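Wallpaper remnants: what to buy and what to leave

The remnant bins at Trelletti are full again after the spring clear-out, and several readers wrote in to ask whether part rolls are worth the trouble. For a small room they usually are. A hallway, a closet or the wall behind a bed can often be done with two part rolls if the pattern is simple.

Check the batch number first. Two rolls with the same name can come from different print runs, and the color shift shows as soon as they hang side by side. The damask currently in the bins at Trelletti is pattern 1754, sold in two batches, 805 and 1115. Do not mix them on one wall.

Next, look at the repeat. A 21-inch repeat means you can lose most of that length on every drop while matching the motifs. Stripes with no motif waste almost nothing. Stripes with a motif between them waste as much as any other large pattern, which catches people out. Measure the wall height, add the repeat, and see how many full drops the roll will give before you pay. 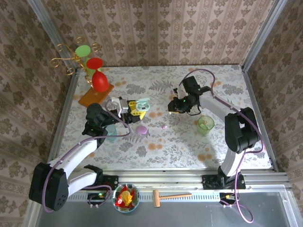
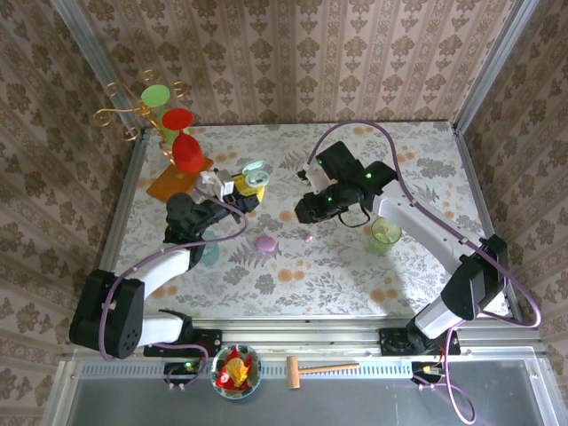
Damask wallpaper with a leaf-print tablecloth.

Old walls need more work than new paper does. Wash off any paste left from the last job, fill the holes, sand, and let the filler dry overnight. Lutix sells a ready-mixed size in small tubs, enough for one room. On bare plaster put on two coats.

For corners, never wrap a full width around. Cut the strip so it turns the corner by half an inch, then hang the offcut from a fresh plumb line on the next wall. The pattern will be off slightly at the join. Put that join in the corner farthest from the door.

Part rolls at Trelletti cannot be returned once the band is cut. Jakosano on the other side of the parking lot still takes back unopened full rolls with a receipt through the end of May, and will order single rolls from the Vukčević range if you bring in a sample.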